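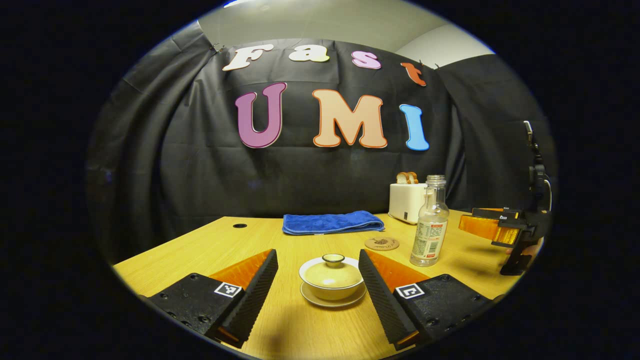 Lidded cup and saucer on a wooden table.

24 Oct 2024
By Rowena Catacutan

Search reports Go

Varkska portable speaker: progress to Dravport

Battery work is complete. The revised cell gives 300 minutes at 80 per cent volume. Two faults remain open — a rattle in the bass port and slow pairing after standby. Drasent will supply new port seals in December.

Comments

Javier: Does the pairing fault affect both boards?

Rowena Catacutan: Only the older one. Firmware fix is in test.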